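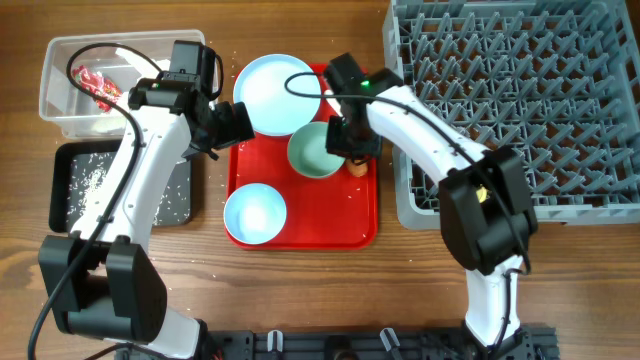 Red tray and grey dish rack on the table

Best way to look after an oiled wooden table?

Asked by Chantal Lavoie, 1 Nov 2019

Hello all, I've inherited my aunt's kitchen table and I'm rather in love with it, but the top has gone dull and a bit thirsty-looking at one end, where the washing-up always gets left to drain. She used to oil it every September, but I never thought to ask what with! There are a few pale rings too, and one darker patch I'm more worried about. I don't want to strip the whole thing if I can help it (small flat, small baby, no shed). Can I just put fresh oil over the top, or do I need to sand first? And how long before we can eat off it again?

3 answers

Carter Wong
What a lovely thing to be given. I did ours last year after putting it off for ages, and it was a much nicer job than I'd feared. Wash it with a barely damp cloth and a drop of washing-up liquid, then leave it overnight to dry right through. Rub the dull end lightly with fine paper, always along the grain, and wipe off every bit of dust. After that put on a very thin coat of oil with an old T-shirt, wait 20 minutes or so and wipe off whatever hasn't soaked in, because that's the bit that goes sticky. Another coat the next day. The pale rings will probably go with the sanding. Dark patches usually mean water has got further down, so you may have to live with a trace of it. Check the tin for when it's safe for food, they do vary. And please lay the oily rags out flat outside to dry, never scrunched up in the bin, they can catch fire by themselves.

jundel_mum
are you sure its oil and not varnish? put a drop of water on it somewhere hidden, if it sits there for ages its probably varnished and oil wont go in

Trelia
Mayonnaise on the pale rings, leave overnight. Worked on my mum's sideboard.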